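Khurram Memon is eating toast when he picks up. He's got ten minutes, he says, then the arm is booked again. Fine -- we go fast.

The project is called Mengal. Grasping, mostly: a person drives the arm by remote control, the arm records it, a model learns from the recordings. Memon does the driving. Shahzad Lashari checks the runs afterwards. They have 3,951 so far, and want more than 700 extra by September.

"People think you just grab it," Memon says. "My first 18 goes were rubbish. I came in too fast and shoved everything up the wall." 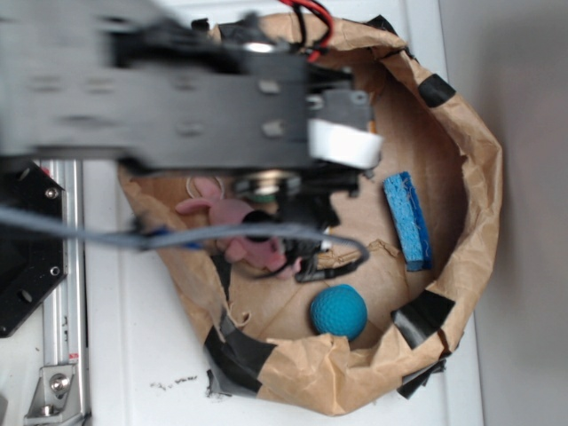
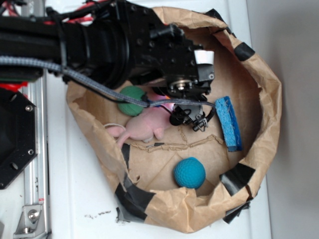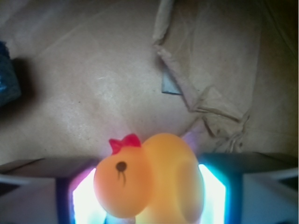 What makes a good demonstration, then? "Boring hands," says Lashari, who has joined the call from somewhere noisy. He throws out runs where the driver dithers over a toy, becuase the model will learn the dithering too. Soft things are the worst for it. With the pink mouse, its long tail curled out towards the side of the bag, Memon has to choose -- body or tail? "Body. Always body. If I go for the tail once, Shahzad writes me a note." The little chick with the red bow he likes better, it fits nicely between the fingers.

They tried guiding by hand first, pushing the arm about. Dropped it after three sessions. Your own arm gets in the way, Lashari says, and you grip with more confidence than the machine ever will. "You feel the toy. It dosen't. So drive it from a chair and see only what it sees."

Does Memon get tired? Yes. Wrists, mainly. He stops when he notices he's holding his breath.

Next up is a deeper bag, and a second driver so the model doesn't pick up only his habits. Lashari wants someone left-handed. Memon wants his slot back -- and he's gone, toast and all.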